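Reading time: 4 min

The Rilonura student robotics day starts at nine, which I had taken as a figure of speech. By ten past, the good chairs were gone, the coffee was down to the decaf urn, and a girl of maybe eleven was explaining torque to me with two spoons.

Jemville is a long way to go for spoons, but I had promised Ginette Arnaud I would come. She has run the after-school club there for 12 years and does not accept "maybe" in writing. The program listed four projects. The line follower followed its line. The sorting arm sorted until lunch, then developed opinions. The Chevalier team had built a plant waterer that must never be stood next to, as my left shoe can confirm.

The fourth project was laundry, and it was the one I stayed for. Thibault Huet and Albane Poulain, both in their last year, want a robot that can tidy a bedroom, and they have begun with cloth on a bed because, Albane told me, "everybody else begins with blocks." You work a gripper by hand, over and over, and the recordings go into a program that is supposed to get the idea. Their target is 80 good runs per item.

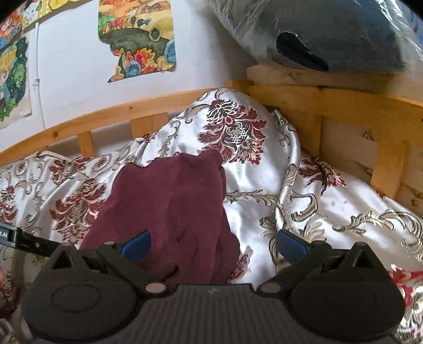
Cloth work on the bedspread, with the gripper in close.

I asked whether a plainer bedspread might have been kinder to the computer. Thibault said that was Marcelle Pons's view too. Marcelle judges the thing, and she had written "busy!" on their planning sheet and underlined it. They kept the flowers. Real beds have flowers, Thibault said, with the firmness of someone who has already lost points for it.

Visitors were allowed a turn. I have been handling cloth for more than 99 percent of my life and assumed this would count for something. It counts for very little. With fingers you feel when you have one layer and when you have three. With two pads on the end of a linkage you squeeze and hope, and my first attempt took a good pinch of bedspread along for the ride. Albane logged it under "other." 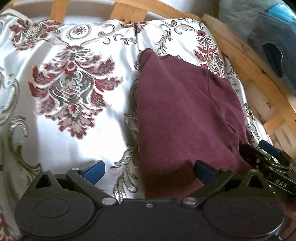
Ashley Pearce, over from the Clestgate club to steal ideas (her words), went after me and was annoyingly good. Her advice was to come in low, go slowly and quit admiring your own work halfway up. Thibault wrote that down. He had not written down anything I said.

The judging ran late. Marcelle gave first place to the sorting arm, which had recovered its manners by three o'clock, and laundry came second with a note about the write-up being "thin on failures." Albane pointed out that she had a whole folder of failures and a fresh one from that morning. I studied the ceiling.

They want to try socks next, then a fitted sheet, at which point I wish them luck and will be out of town. The club meets again in April. Parking is behind the gym, and if you want regular coffee, get there before nine.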